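**Hikum Club Arm Kit**, reviewed for the equipment page by Wilson Taipe

Price: $758 for the arm, $1,252 with the second gripper and the carry case. The club owns 2. Sign-out is through Diane Lapointe.

The box says "competition ready in one afternoon." Ours took most of July, and Nayeli still had to rewrite the homing routine. The joints are fine. The software manual is thin and skips calibration completely.

**What you get**

- Arm, base plate and power supply
- Standard two-finger gripper
- USB cable (too short, bring your own)
- A year of Palomino, the training software, which then wants money

**What we doubt**

Hikum claims the gripper handles "any household item." I'd like to see the list. It does well with blocks and foam cubes, and so does every other kit in this price range. 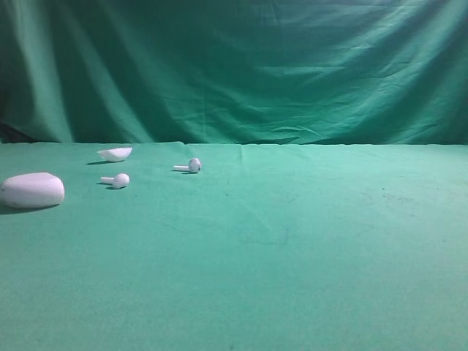
Our small-parts task is the one I'd judge it by. Cristóbal picked wireless earbuds, and the layout goes on green cloth with the case body, the detached lid and both buds lying separately. The lid is a thin curved shell, and a gripper made for cubes has little to hold there. Ask for a demo on something like that before you spend the extra on the second gripper.

Spare fingers: order from Lutent. Allow two weeks.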